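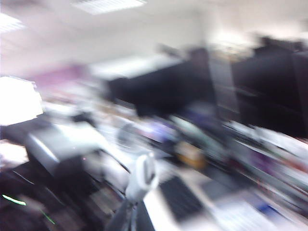

Ceiling light panels over the desks.

I don't trust most desk advice. Pallia wants $40 for a monitor riser, which is a shelf with a logo. Before paying, sit how you really sit and see where your eyes land. If that's the top third of the screen, leave it alone.

Glare sprays and wipes? Skip them. Turn the screen a little away from the lights first. It costs nothing and you can undo it.

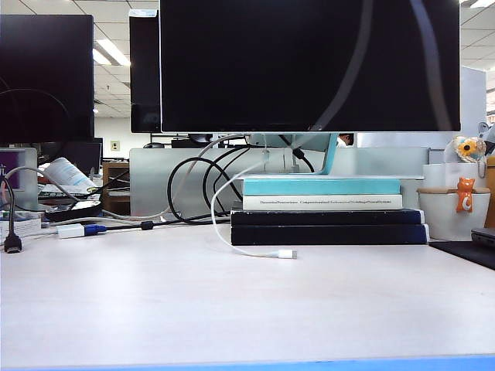
Four books under a monitor stand.

Hardbacks beat paperbacks, widest at the bottom. Push on the stack before you trust it. Hinata Kudo swears by cork between the books. I tried it for 9 days and couldn't tell.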